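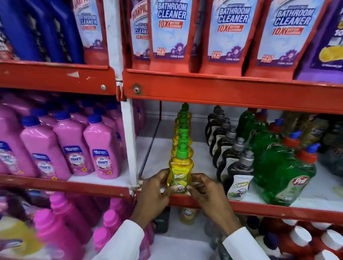
Shelf Work Is Still Hand Work

Facing a shelf means pulling stock forward so that each row starts at the rail with its label to the aisle. It takes a store clerk a few seconds per row. For a machine it is a stack of separate problems: find the front bottle, choose a grip on a curved body, move it without tipping its neighbors, let go cleanly.

Kavside, a small automation firm, has been working on the task since July. Its test set covers over 700 products, and dish soap is among the hardest groups. Translucent plastic confuses depth sensors. Flip-top and pump-style caps change the height and shape of the target from one row to the next, and a soft bottle gives under pressure.

Xinyi Fu, who runs the trials, puts the arm at 15 seconds per bottle on a good row. Tight rows are slower. A person can hold one bottle with the right hand and keep the left on the shelf edge - a two-handed habit that single-arm systems don't have. 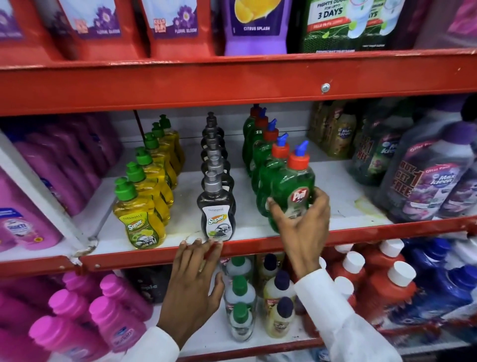 Arlindo Tavares doubts that speed is the main obstacle. Stores change their layouts too often, he argues, and a robot that needs new training after every special offer will cost more than it saves. He would start with floor cleaning and stock scanning, where a mistake does not end in a spill.

Fu's group plans to add a second arm next and repeat the same rows.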